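Busmont Rental - move-out / between-tenant safety walk
Unit 34, second floor
Walked by: Murali Shenoy
Sunday, October 25, 2020

ENTRY AND HALL
Door closes and latches - OK
Deadbolt - OK, stiff. Graphite, not oil.
Peephole - OK
Hall light - FAIL. Flickers on, then quits. Tried a new bulb, same thing. Electrician.
Smoke alarm, hall - OK, loud. Date on back is still good.

KITCHEN
Range burners, all 4 - OK
Oven door seal - worn on the hinge side. Watch it, not urgent.
Anti-tip bracket - MISSING. Must be in before anyone moves in. Same thing I wrote up in June for the unit downstairs, so please order two.
GFCI by sink - trips and resets OK
Under sink - slow drip at the shutoff, cup under it for now
Extinguisher - needle in the green, tag current. Bracket is loose, wants longer screws.

Comment: the Mendora hood fan runs but hardly pulls. Held a sheet of paper up to it and it dropped. Filter is probably packed with grease. Clean first, then call me before anybody buys a new one.

LIVING ROOM
Outlets - tested all, one by the window has reversed polarity. Taped over, do not use.
Window locks - OK
Window stops - one missing, left side
Blind cords - FAIL, still the old looped kind. Cleats or replace. I'd replace.
Carbon monoxide alarm - OK
Baseboard heater - OK, but keep furniture 15 inches off it. Put that in the welcome sheet again, people dont read the lease.

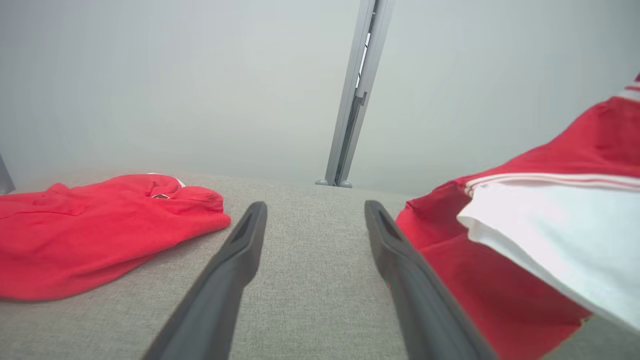

BEDROOM
Smoke alarm - chirping. New battery in, stopped. Check again next visit.
Egress window - opens full, stays up on its own
Closet bulb - bare, too close to the shelf. Needs a covered fixture.
Closet door - off the bottom track, put it back on, will come off again
Floor - one raised board at the doorway, toe catcher. Nail and sand.

BATHROOM
GFCI - OK
Fan - OK, noisy
Tub mat - none
Grab bar - solid, pulled hard on it
Hot water - 134 at the tap. Too hot!! Turn the heater down to 120 and re-test before keys go out.
Toilet - rocks a little, shim it

STAIRS AND OUTSIDE
Handrail - OK top, loose at the bottom bracket
Treads - grip strip peeling on second step
Landing light - OK, sensor works
Dryer vent - flap stuck open with lint. Cleared what I could reach by hand, the rest needs a brush.

MUST FIX BEFORE KEYS
Anti-tip bracket
Water temperature
Blind cords
Polarity on window outlet
Bottom handrail bracket
Hall light

Matar quoted 260 for the electrical, both items, parts included. Fine by me, go ahead and book them. Everthing else is ours. Re-walk when the list is done, same form, initial each line.

M.S.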